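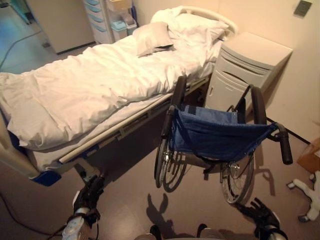 Unit 5: The Occupied and Unoccupied Bed Space
Home and Residential Care Skills, Module B
Handout prepared by Trí Lương

Reading before the lab: chapter 5 of the course reader, pages 84 to 91. Bring the checklist from Unit 4.

5.1 Terms

Bed space: the bed, the bedside cabinet, the chair or wheelchair assigned to the resident, and the floor needed to use them. Storage carts belong to the room and are checked separately.

Head end, foot end: fixed by the bed frame. They do not change if the resident lies the other way around.

Near side: the side from which the resident gets in and out. On the record sheet, near side is written N and far side F. Left and right are always the resident's left and right, lying on the back.

Top cover: duvet or blanket, whichever is in use. Record it as "top cover" unless the care plan names one.

5.2 Order of work

The order is the same for every bed space. Students who change the order in the lab will be asked to start again.

1. Floor
2. Wheelchair
3. Side rails
4. Linen
5. Pillows
6. Cabinet
7. Cart

The floor comes first. Look at the strip between the bed and the wheelchair, then at the corners of the room. Boxes, packaging and anything with legs or a base that sticks out are moved out of the walking path before any lifting or pulling is done. A cardboard box next to a bedside cabinet is the most common item found in the lab rooms, and it counts as one fault even when it is empty.

5.3 Wheelchair

A folding wheelchair is parked with both brakes on. Check each brake by pushing the chair forward and then back with one hand on a push handle. Looking at the lever is not a check.

Seat fabric: pull outward on both sides. The fabric should lie flat with no tear at the screws.
Straps: a strap that hangs toward the footrests is fastened or tucked behind the seat before the chair is moved. A loose strap can reach the casters.
Handles: both grips must be tight. A grip that turns in the hand is reported and the chair is taken out of use.
Tires: press with the thumb. Solid tires are marked S on the sheet.

The chair is moved away before the bed is made and brought back last. It may stand beside the head end while the bed is not in use. For a transfer it is placed again according to Unit 6 – do not assume that the parking position is the transfer position.

5.4 Side rails

A rail has two permitted positions, fully raised and fully lowered. When raised, it must lock. When lowered, it must hang clear of the frame with no linen caught between the two. Run a hand along the full length of the rail to confirm this.

The near rail is lowered for bed making. The far rail is lowered when the student walks around to that side. With an occupied bed, the rail opposite the student follows the care plan.

5.5 Linen

Raise the bed to working height. Remove the top cover by folding it in three toward the foot end, and place it over a clean chair back (never the wheelchair). Smooth the bottom sheet from the center outward and tuck the head end, then the foot end, then the near side.

Replace the top cover so that the overhang is equal on both sides. The lower edge must not touch the floor when the bed is at its lowest setting. A top cover draped over the near side in folds hides the rail and the release lever, and is scored as two faults.

5.6 Pillows

Where two pillows are used, the larger goes at the back against the headboard and the smaller in front, square to the bed. Open ends of pillowcases face away from the door. The small pillow is not left in the middle of the mattress.

5.7 Cabinet and cart

Wipe the cabinet top, then the drawer front. On an unoccupied bed space the top is left clear. On an occupied one it holds the call button, water and glasses, within reach from the pillow. Wall switches and outlets behind the cabinet must stay reachable.

Drawers on the cart are closed fully. Containers on the lower shelf are pushed back to the stop.

5.8 Lab arrangement

Rooms Vurmont and Cavia are used for the practical. Pairs, 43 minutes per pair, including the record sheet. Linen is collected from store 254 and returned there unfolded.

Record sheets are due at 4 p.m. on the day of the lab. Write faults in the order found and sign on the last line.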